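Paying for things from abroad

I have been buying small lots of tea bowls and kitchen cloths from overseas for almost 2 years now, first for myself and then for a few shops that asked. A couple of people have written to ask how the money side works, so I am putting it down in one place. 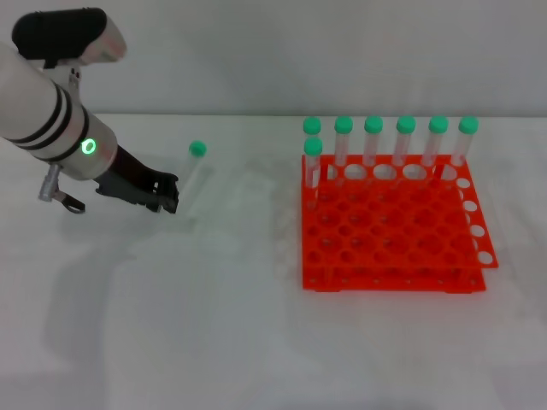
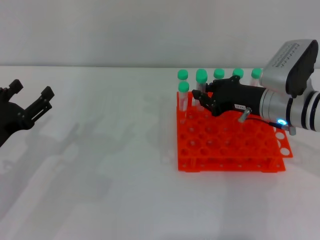 White tabletop, two views.

My main supplier is Sasaki, a small export house that deals in household goods. My contact is Kaede Wada. She quotes in yen, which I used to dislike. I wanted a price in pounds so that I knew where I stood. She did quote me in pounds once, when I asked, and the price was noticeably higher. She had added a margin in case the rate moved before I paid, as I would have done in her place. I went back to yen after that.

The rate does move. In April I agreed an order that came to £529 on the day I said yes. By the time the invoice arrived and I had got round to paying it, the same amount of yen cost me less, and I was pleased with myself for a week. On the next order it went the other way and I lost most of what I had gained. I don't try to guess any more. I pay when the invoice comes.

My bank was the bigger cost for a long time. It charged a fee to send the money, and the rate it gave me was poor as well. The fee was printed on the statement. The poor rate was not, and I only found it by checking the figures against the rate in the paper that morning. I now use a transfer service called Zulow. It takes a day longer and the form is clumsy, but I can see the rate before I agree to it.

Then there is the question of who pays for what on the way. For my first order I thought the price included delivery to my door. It included delivery to the port at the other end and nothing more. Freight, insurance, duty and VAT were all mine, and the courier added a handling charge of its own for paying the tax on my behalf. The goods were £369 and I was not ready for the rest. Read the delivery terms on the quote, and if there is a three-letter code you don't know, look it up before you reply.

Jonalyn Tiongson, who brings in baskets under the name Tatow, does it differently. She pays half when she orders and half when the boxes are handed to the shipper. Her makers need the first half to buy materials. I pay everything up front with Sasaki for small orders, and I would not do that with a firm I had never dealt with.

I did try another supplier, Prona, who wanted a minimum of 50 pieces per design. The unit price was good. I worked out how long it would take me to sell 50 of the same jug and left it there.

One practical thing on paperwork. Keep the commercial invoice, the proof of payment and the import VAT document together, in the same folder, for each order. I had mine in three places and spent a whole Wednesday putting them back together for my accounts.

I still need to look into the duty rates on cotton, which I think I have been paying under the wrong code. I will write that up separately when I have an answer.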